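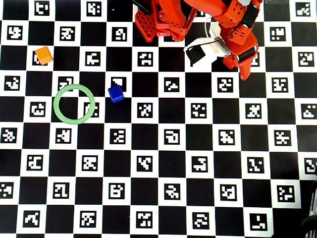 Open Day at the Trevovness Workshop: Your Questions

Thank you to everyone who has written in about our Friday open day in July. We've gathered the questions that come up most, and if yours is missing, do drop Melati Liew a note at the front desk and she'll get back to you (she is very good about it, even in a busy week).

When should I come?
Doors open at 4 in the afternoon. Stay for ten minutes or for the whole evening, whichever suits you. The quieter spell tends to be right at the start, so families with little ones may like to come then.

What will I get to see?
The small orange arm is the one most people ask for. Odair Siqueira runs it at the first bench, working with little colored cubes and a green ring on the big checkered mat, and he's happy to go slowly and talk you through what he's doing. After that you can wander over to Usa Wiriya's table and see how we plan and test a new part.

What are all those square patterns on the mat?
They're called fiducial markers, and every one is different. When a camera picks one out, the software can work out which spot on the mat it is looking at – a bit like reading the street sign on a corner. Virgilio Lacson gives a short talk on them and loves a follow-up question, so please bring some!

Are the orange parts really 3D-printed?
They are! If you lean in you can see the fine layers in the plastic. We'll have spare pieces out on Usa's table for you to pick up and turn over in your hands.

Can my children have a turn?
Yes, with a grown-up beside them. We run 2 turn-taking sessions during the evening, and you can sign up at the door. Please keep hands off the mat while the arm is moving, and tie back long hair.

Do I need a ticket?
It's free, but please book. We have room for 193 guests, and last year we had nearly 323 requests, which was lovely and also a little alarming for Jayson Enriquez, who does the door list.

Where do I park?
Use the lot on the Jokville side of the building and follow the paper signs to the side entrance. There's a ramp there, and plenty of chairs inside.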